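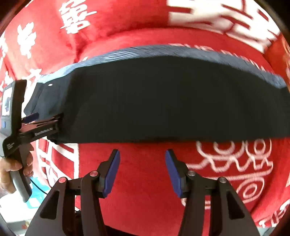
Tela roja con caracteres chinos y motivos en blanco.

Asociación de Acogida y Vecindad Cordier
Acta de la reunión ordinaria de septiembre

Preside: Halima Rashidi
Toma el acta: Évan Hoarau
Inicio: 18:40

1. Bienvenida y lectura del acta anterior

Halima abre la sesión dando las gracias a quienes han venido con la lluvia que está cayendo, y muy en especial a las tres familias que asisten por primera vez. Les explica con calma cómo funcionan estas reuniones, que cualquiera puede pedir la palabra en el idioma que le resulte más cómodo y que ya nos arreglaremos entre todos para traducir. Se lee el acta de junio. Una asistente pide que se corrija el punto sobre las clases de la tarde, donde se decía que empezaban a las seis cuando siempre han empezado a las seis y media. Queda corregido y el acta se aprueba por asentimiento.

2. Citas para renovar la residencia

Es el punto que más tiempo nos ha llevado, y con razón. Desde la primavera, la asociación ha atendido 203 consultas, y la mayor parte tenía que ver con lo mismo: personas con el permiso a punto de caducar que no encuentran cita por ningún lado. Évan cuenta que ha probado a entrar en la página a distintas horas, de madrugada incluso, y que el calendario aparece casi siempre vacío. Un vecino relata que en su empresa le pidieron la tarjeta nueva y no supieron qué hacer con el resguardo de la solicitud. Le costó dos semanas y bastantes llamadas que se lo aceptaran.

Se habla también de los locutorios y las gestorías que ofrecen citas a cambio de dinero. Hay quien ha llegado a pagar, y nadie en la sala se lo reprocha, porque todos entendemos la angustia de ver acercarse la fecha. Halima recuerda que la cita es gratuita y pide que quien reciba una oferta de ese tipo guarde los mensajes y los traiga a la oficina.

Acuerdos: se enviará una carta a la oficina de extranjería pidiendo que se abra un cupo presencial para los casos urgentes. Évan prepara el borrador y lo deja en la carpeta común para que lo lea quien quiera. Se hará además una hoja sencilla, en cinco lenguas, que explique para qué sirve el resguardo y cómo enseñarlo en el trabajo, en el banco o en el centro de salud.

3. Empadronamiento

Siguen llegando personas que viven en habitaciones alquiladas y cuyo casero se niega a firmar. Se comparte la experiencia de una pareja que lo ha conseguido aportando otros papeles después de que pasara por el domicilio un agente municipal. El trámite fue largo, aunque los trataron con amabilidad y ella quiere que conste (consta, y con mucho gusto). Se discute si conviene acompañar a la gente a la ventanilla. Algunos opinan que ayuda mucho, y otros temen que en el ayuntamiento se lo tomen como una presión. Tras un buen rato de ida y vuelta se decide acompañar solamente a quien lo pida, y siempre avisando antes por teléfono.

4. Clases de lengua

El grupo de iniciación está completo, con 30 personas inscritas, y hay lista de espera. El aula del primer piso se ha quedado pequeña y en los días de calor se hace pesada. La academia Cloria se ha ofrecido a cedernos una sala dos tardes por semana, sin coste, a condición de dejarla recogida antes de las nueve. Se acepta la propuesta con verdadera alegría — llevábamos meses dándole vueltas a este asunto — y Halima se encarga de escribirles para darles las gracias y concretar el calendario.

Una madre pregunta si se podrían recuperar los juegos para los niños durante la clase. A todo el mundo le parece bien, pero hacen falta al menos dos personas por tarde. Se deja una hoja en la entrada para apuntarse.

5. Cuentas

El saldo a día de hoy permite llegar a diciembre sin sobresaltos. La imprenta Gollov nos ha presupuestado los folletos informativos: una tirada de 1000 ejemplares, que al ritmo actual nos duraría aproximadamente 5 meses. Se aprueba el gasto con una abstención. Queda pendiente decidir si renovamos el programa de gestión de citas de Elenix, que a unos les resulta muy práctico y a otros nos tiene todavía peleándonos con las contraseñas. Se tratará en la próxima reunión, cuando tengamos el precio por escrito.

6. Ruegos y preguntas

Se pide que alguien revise el timbre, que suena cuando quiere. Se pregunta también si la asociación va a pronunciarse sobre los cambios que se anuncian en el reglamento de extranjería. Halima prefiere esperar a leer el texto completo antes de escribir nada, y propone dedicarle una tarde entera, con té y sin prisas, invitando a alguien que sepa de leyes y que tenga paciencia con nosotros. La idea gusta mucho. Évan buscará fecha.

Se levanta la sesión a las 20:55. Quien haya dejado un paraguas verde puede recogerlo en la oficina.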